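I've been filling my shelves with Hamuvent trades for years now, so when Dukico said they were finally putting the whole run into one big hardcover I had my order in before lunch. It's called Hamuvent: The Complete Series, it collects all 22 issues, and it comes in at 680 pages. That's a brick of a book! I read most of it propped on a pillow.

If you missed it the first time, Hamuvent is the comic that picked up after the TV show got dropped on a cliffhanger. Halima Osagie wrote for the show and then wrote every issue of the comic, and you can hear it in the dialogue - Captain Prerkia still talks like she's late for something. The first 11 issues wrap up the siege story the show left hanging. The rest goes off to the Onyeka colony, where the TV budget was never going to take anybody, and I love that half even more (I know plenty of fans don't, and we've argued about it plenty in the comments).

37 comments

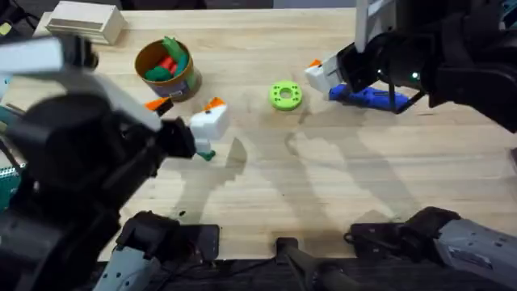 Do you need to have watched the show before reading this?

It helps, but you can get by without it. The book opens with a four-page recap that covers the main cast and the siege, and after issue three the comic mostly stands on its own feet.

On to the extras. You get all the regular covers at full size, the short story from the convention giveaway, and about 40 pages of sketches and script pages at the back. The script for issue nine is in there complete, with Osagie's notes to the artist, and there's a whole different ending to the tunnel chase that I'd never heard of. The variant covers are shrunk down four to a page, which bugged me a little. I wanted that blue Onyeka one big.

The paper is a nice matte stock and the colors look richer than in my old trades, especially the night scenes. The binding is sewn and it opens pretty flat, though a couple of the double-page spreads early on still lose some art in the middle. There's a ribbon too - I'm a sucker for a ribbon.

Dukico has it in their own store now, and regular bookstores get it in November. The store copies come with a print of the issue one cover, same art as the dust jacket. If you already own the trades and don't care about scripts and sketches, you have the whole story and can probably skip it. I own the trades and bought it anyway.

Share 64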